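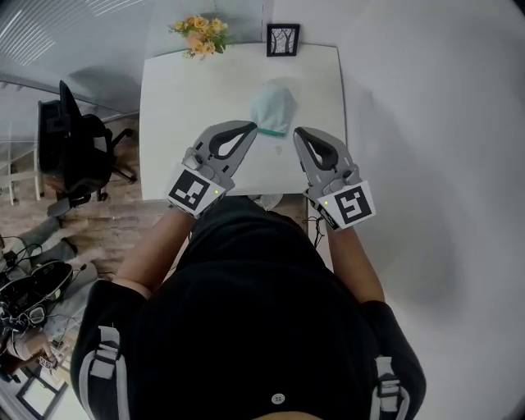 Flat Linen Handling
Unit 4: Folding small cloths at a table
Handout, 10/1/21
Instructor: Lensa Gebremichael. Bench sessions: Paavo Ojala.

4.1 Scope

This unit covers square and near-square cloths that one person can fold on a table without walking around it: hand towels, washcloths, dish towels, napkins, tray cloths. Sheets, tablecloths and anything folded by two people are in Unit 6. Fitted items are in Unit 7. Rolling is mentioned once, in 4.9, and is not graded.

Read 4.2 and 4.3 before the bench session. The rest can be read at the table.

4.2 Terms

Selvage: the finished edge that runs along the length of the fabric as woven. Many small cloths have none left after cutting and hemming.

Hem: a cut edge turned under and stitched.

Border: a band along one or more edges that differs from the body of the cloth in color or weave. A border may be woven in or sewn on. A sewn-on border adds thickness and is treated as a hem for folding purposes.

Face: the side meant to be seen. On a cloth with no visible difference between sides, the face is the side where the hem is not turned.

Leading edge: the edge or fold nearest the folder at the end of the sequence.

Closed edge: an edge of the finished packet made by a fold. Open edge: an edge of the finished packet where layers end. A packet folded in half once in each direction has two closed edges and two open ones, although one of the closed edges shows two separate folds when viewed from the side.

Packet: the cloth after its last fold.

Creep: the sliding of upper layers over lower layers while a fold is being closed. Creep is the usual cause of a packet whose open edges do not line up.

Offset: the distance between two edges that were supposed to meet, measured at the worst point.

4.3 Work surface

The table should be rectangular, with straight edges that can be used as a reference. Working height for this unit is 900 mm. Students who are much taller or shorter than average should ask Paavo Ojala for the adjustable table before the session begins.

A smooth, hard top lets the cloth slide, which helps when squaring a finished packet and hurts when closing a fold. A padded top does the opposite. We use smooth tops in the bench sessions. A light surface is acceptable for dark and medium cloths. For pale cloths on a pale surface, a darker border or hem makes the edge easier to find, and a plain white cloth on a white table should be practiced last.

Wipe the surface before the first cloth. Small marks that do not wipe off can stay, but check them once with a dry fingertip. A dye mark or grease spot will transfer to the underside of the first cloth and will be noticed only when that cloth is unfolded by someone else.

Objects that belong to the room (flowers, frames, trays) go to the far edge. Keep the near half of the table and the full width in front of the folder free. A cloth needs clear surface equal to its open size plus one hand's width on every side.

Side light from a window shows creases well, because each ridge throws a shadow. It also makes a flat cloth look creased when it is only slightly raised. If in doubt, press the area with a flat palm and look again.

4.4 Cloth condition

Fold only cloths that are fully dry. Residual moisture is most often found in the hem and border, where the fabric is thicker, so test there and not in the middle.

Shake once by two adjacent corners, lay down, and smooth from the center outward. Do not stretch a cloth to make it square. A cloth that has been dried out of shape will return to that shape in the packet and the offset will appear anyway, usually at the corner that was pulled. Set it aside for pressing.

Sort before folding, by size first and by border second. Color is the last sort. A mixed pile folded in the order it comes will produce packets that are individually correct and do not stack.

4.5 Basic sequence, bordered cloth

The sequence assumes one border, on one edge. For a cloth with borders on two opposite edges, use the same steps and choose either border as the reference.

Step 1. Lay the cloth face down, border toward you, border parallel to the near edge of the table.

Step 2. Take the two far corners. Bring them toward you and lower them onto the cloth just inside the border, so that the border stays uncovered across its full width. Release both corners together.

Step 3. Smooth from the new fold toward the border, one pass, flat hand. Do not crease the fold yet.

Step 4. Check the offset at both ends of the border. If one end shows more border than the other, lift the upper layer completely and lower it again. Dragging it into place leaves a diagonal ripple.

Step 5. Take the left side and carry it to the right side. The near corner is controlled by one hand and the far corner by the other. Lower the far corner first.

Step 6. Smooth toward the open edge. Crease both closed edges with light pressure.

Step 7. Turn the packet so that the border lies at the near edge, with the face outward on the side to be displayed. Square it against the table edge if needed.

Left-handed students may reverse Step 5. The finished packet will have its closed edge on the other side, and everything in one stack must then be folded the same way.

4.6 Hand position and reach

Both hands work from the near edge of the table and approach the cloth from the sides, angled inward toward the middle. Crossing the forearms is a fault in all steps. If the forearms need to cross, the cloth is lying in the wrong orientation and should be turned.

Pick up a corner by its edge, with as little fabric between the tips as will hold. A deep pinch takes up cloth that is then missing when the corner is lowered, and the corner lands short. A shallow pinch on a thick hem may lose the lower layer. The practical test is to lift the corner straight up a short distance and see that all layers come with it.

Lean from the hips when reaching for the far corners of a larger cloth. The alternative, sliding the whole cloth closer, is permitted before Step 1 and not afterward.
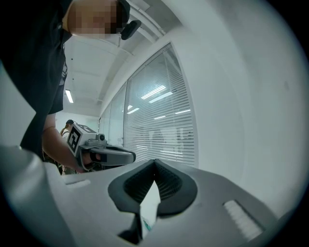

Fig. 4.1. Reaching down with the elbow bent.

Keep some bend in the elbow at full reach. With the arm locked straight, the last part of the movement comes from the shoulder and the corner tends to drop instead of being placed. The same applies on the return, when the corner is carried back toward the folder and both hands should travel at the same speed. Uneven speed shows as a fold line that runs at an angle to the border.

Where two people work in the same room, each has a separate table or a clearly separate end of one table. Cloths are not passed by hand during a timed set.

4.7 Common faults

Border partly covered. Corners were lowered too far forward in Step 2. Reopen and repeat from Step 2.

Fan shape, open edges spread at one end. Creep during Step 5, nearly always from smoothing before the far corner was down.

Bulge along the closed edge. Air or a small inner fold. Open one layer and look. Pressing on the bulge makes a hard crease that will not come out without steam.

Tail, a corner showing beyond the packet. The cloth is out of square, or the pinch was deep on one side only. Compare with the next cloth of the same type before deciding which.

Twisted border, running face up at one end and face down at the other. The cloth was laid down with a half turn. Start again from the shake.

4.8 Acceptance and practice

A packet is accepted when the offset is no greater than the thickness of its own hem, the border is visible for its full length where the pattern calls for it, and the packet can be slid onto a stack without reopening. A stack is accepted when it stands without support and all closed edges face one way.

Each student completes 35 cloths at the bench session and keeps the last one unopened for inspection. Between sessions, practice on any bordered towel at home. Speed is not recorded in this unit.

The Brandham log sheet should be filled in as follows: cloth type, border (yes or no), fault if any, step at which the fault was found. Leave the remarks column empty unless a cloth was set aside. Tiruwork Fikre collects the sheets at the door.

4.9 Storage

Stack with the leading edge outward. The person taking a packet from the shelf should touch a closed edge, which lifts as a unit, while an open edge tends to peel. Stacks of different border types are not combined even when the sizes match.

Rolled cloths go in baskets and are stored on end. They take up less shelf depth and unroll with a curl at the last edge.

4.10 Before Unit 5

Bring one cloth of your own, bordered if possible, washed and dry. Bring the log sheet if you did not hand it in. Unit 5 uses the same tables and starts with the three-part fold, so the terms in 4.2 will be assumed.

Students who missed the bench session can make it up with Lucrezia Sanna in the Netero room. Sign the list outside the room first.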